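Chapter 7
When the Machine Joins the Shift

In September the Firna hotel in Zelthorpe changed the way it cleaned its 85 guest rooms. Until then, one housekeeper had done each room from start to finish. She stripped the bed, emptied the bin, picked up the floor, vacuumed and moved on. Under the new plan, a two-armed robot from a supplier called Bjarnason went in first and dealt with the trash. The housekeeper came in after it for the beds, the bathroom and the final check.

On paper the change was small. Picking up litter had never been listed as a separate duty, and the hotel's time sheets had no line for it. For the staff it was a bigger matter. They had been used to setting their own order of work, and now the order was partly set for them. Some were glad to bend down less. Others said they learned a lot about a room from what guests left on the floor - a broken item, a sign of illness - and that they missed this when the floor was already clear.
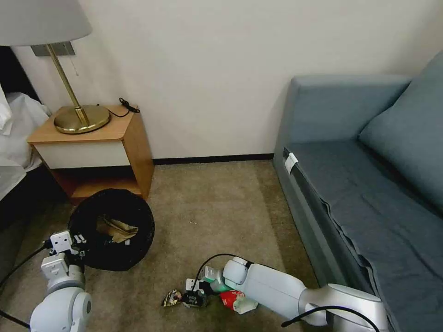
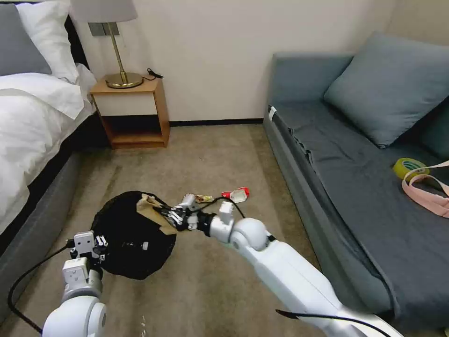 Figure 7.1 Trash pickup in a bedroom. Both views show the robot's two arms at work by a round black mesh basket, with litter on the carpet.

Pay raised a second question. Housekeepers at the hotel had been paid by the room. With part of the work taken out, management wanted to raise the number of rooms in a shift by 2. The staff answered that beds and bathrooms were the heavy part of the job, and that more rooms meant more of both. The talks took most of the winter.

This chapter looks at what happens to a job when one task is taken out of it. Section 7.1 explains the difference between a task and a job. Section 7.2 returns to Firna and follows the talks over pay. Section 7.3 turns to the Sketatska warehouse, where 323 of 384 workers were given new duties within a year, and asks who chose those duties and how people were trained for them.

Key terms: task, job design, piece rate, work pace, retraining

Before you read, list the tasks that make up a job you have held or know well. Mark the ones that appear in the written job description.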